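Please Do Not Applaud the Arm

The open day at Detar began with a sticker. Mine said GUEST in capitals, with a space underneath where I could write my name, and the pen had run dry, so I spent the morning as Guest. There were plenty of us. We stood in a lobby in Belldale in August, drinking coffee from very small cups, waiting to be shown the future of work.

I should say where I stand. I write a column in which I am paid to be suspicious of things, and robots are easy. You go to the demonstration, the robot does something a toddler could do, you say so, you go home. I have written that column before. I had most of this one written in the car.

The first stop was the big arm, and the big arm did what big arms do. It lived behind yellow fencing and moved boxes from one pallet to another pallet, and when it had finished it moved them back. A man next to me clapped. The guide, a cheerful engineer named Bram Wuyts, asked us please not to applaud the arm, as there was a sound sensor on the safety gate and it was touchy. So we watched in silence, like people at a chess match. The boxes went over. The boxes came back. Somewhere in the speech there was a figure, 49 percent, which was how much faster this was than something else. I wrote down the number and failed to write down the something else, and I suspect that is how most such numbers get into newspapers.

Then came a video. I have no quarrel with the people in the video, who were all very pleased to be standing near conveyor belts, but I would like to ask every company in this line of business to retire the piano music. It is the same piano. It played when the phone company wanted me to feel something about routers.

What changed my morning was a side room with five tables in it and no fence. On the tables was the sort of stuff that collects at the bottom of a family car: toys, bits of cloth, kitchen things. The job in that room was picking up. People did it all day, Wuyts said, holding a gripper in one hand with a camera fixed to it, so that a machine could later learn from what the hand had done. Guests were welcome to have a go.

I had a go. I will report, for the record, that I am bad at being a robot.

My object was a rubber duck, and I had assumed the duck and I would get along. You squeeze a handle, two fingers close, and you lift. Except that you have to decide where the fingers go, and how hard, and at what angle, and all of these are things I have not consciously decided since I was in diapers. I came in too high and got the duck by the head. I came in too low and shoved the duck across the table with great authority. On the third try I had it, and I raised it up like a man with a trophy, and it fell out. A girl of maybe nine took the gripper from me, very kindly, and did it in one.

I went back to that table twice during the tour. I skipped the part on warehouse software to do so, and I regret nothing.

Now, the opinion, as this is meant to be an opinion column. I think the trade has its shows the wrong way around. The big arm gets the fence and the lights and the man with the microphone, and what it does is repeat itself. It has been told where the box is. It would go on picking up the box if you took the box away. (I asked. Wuyts said that this one would stop and complain, but that he had worked with some that wouldn't.) Meanwhile the hard part of the whole business is off in a side room near the restrooms, where grown adults are trying to hold on to a shiny plastic toy without it shooting out sideways.

And the side room is where you might learn something worth arguing about. A gadget maker called Nuvota had a booth by the exit with a banner promising hands-free homes by some year I won't embarrass them with. After 45 minutes with the duck I no longer believed the banner, but I did believe something smaller. Somebody will get a machine to tidy a table. It will take a very long time and a great deal of picking up, done by people whose wrists hurt. I asked one of the pickers, a woman named Chraibi, whether it bothered her to be training her own replacement. She said her last job had been folding sweaters at a mall, and that if a machine wanted that one it could have it today. Then she asked if I was finished with the duck.

I don't want to go soft. I still have the usual questions about who gets paid and who gets thanked, and the video answered none of them, piano or no piano. The company was vague on what pickers earn and very exact on what the arm cost. I'd like to see those two handled the other way around at the next open day, and I have written to say so. I have had a polite reply with a link to the video.

But if you are invited to one of these things, and you live near enough that the gas won't ruin you, go. Walk past the fence. Find the tables. Ask to hold the gripper, and start with something matte. The glossy ones are for professionals and nine-year-olds. 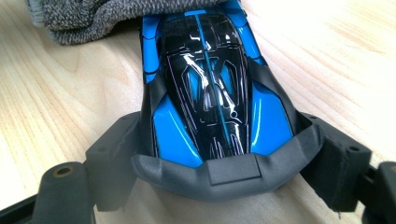 A toy race car between the gripper's fingers, side room, Detar open day.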